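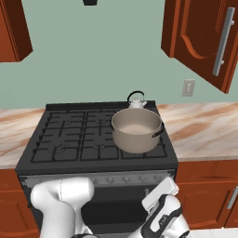

Figure 3. Simulated kitchen used for the range and cookware tasks.

3.2 Planning the equipment purchase in simulation

Our budget for the Nallbridge kitchen lab was fixed before we knew which arms we would buy, so we did the shopping in simulation first, and it was by far the most enjoyable part of the project. Each candidate setup was loaded into the same set of rendered kitchens and asked to do the same jobs: open a cabinet, move a kettle, lift a pot. The layout in Figure 3 taught us the most. With a large stockpot on the right-hand burners and the kettle tucked behind it, near the back rail, a gripper has to come over or around the pot to get at the kettle handle, and that one reach told us more about arm length than any data sheet we had read. An open upper cabinet door makes the planning harder still. We ran 2557 trials in all, 639 of them in this layout.

We had first drafted a purchase list around a single arm on a rail, the cheaper choice on paper. Kotian and Espinoza then priced the parts that never show up in a first draft -- spare finger pads, a second power supply, mounting plates, the extra wiring for the lab bench -- and the gap to a two-arm setup got a lot smaller. In simulation the second arm paid off quickly on the stockpot, with one gripper at each side handle. We were delighted by how early this showed. By the time the order went to our supplier, Inosau, in December, we had dropped 11 items from the list and added only two.

We also used the trials to decide what not to buy yet. A wider gripper looked tempting for the pot, but the parallel gripper we already had in the model could pinch the handles well enough, and the money went to a second set of burner grates and a real range of the same general shape. Bukhari kept a running sheet of every part, its lead time and the task it served. Any line without a task was moved to the second year. The sheet came to around 2700 cells and is shared with the Iston group, who are now planning their own lab with it.

Simulated contact is still kinder than the real thing, and we set aside repair money with that in mind. Section 3.3 gives the full cost table and the order in which the parts were installed.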